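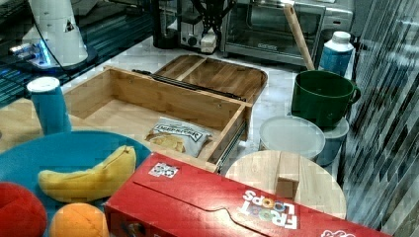
Thread: learning to cook in a language which is not mine

August 29, 2018
by Hertta Hämäläinen

1/ I moved to Kastonia in February. My grammar was good, my kitchen words were terrible. I could discuss taxes but I could not ask for a sieve.

2/ The first recipe I tried said "fold in the flour". I knew only folding of shirts. I stood with the spoon and thought about it for a long time.

3/ Then came "a knob of butter". My dictionary gave me the handle of a door. How big is the door? The soup was very rich.

4/ So I began a notebook. One page for verbs: simmer, poach, baste, rub in. One page for amounts: pinch, dash, glug. It has 34 pages now, and the verbs have won.
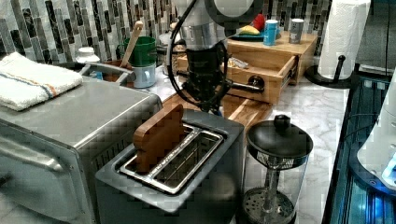
5/ Amounts are still the hardest for me. At home my mother's recipes say 4 dl and that is the end of the matter. A glug depends on the bottle and on the mood of the person.

6/ I also write down what people say in the shop, not only what is in books. In Prisen on the corner they say "spuds" and "a bit of mince". No textbook gave me spuds.

7/ My advice, if you are learning too: read the recipe aloud before you start. When I hear a word I don't know, I look it up while my hands are still clean.

8/ Next I will try bread. I have already met "knock back" and "prove", and I am a little afraid of both.

Filed under: Language & Daily Life

Comments (3)

Kylie Stubbs: I grew up here and I still don't know how much a glug is.

soupmonday: "Blanch" and "bleach" got mixed up in my head for a whole year. Poor beans.

Kylie Stubbs: Please post the page with the verbs!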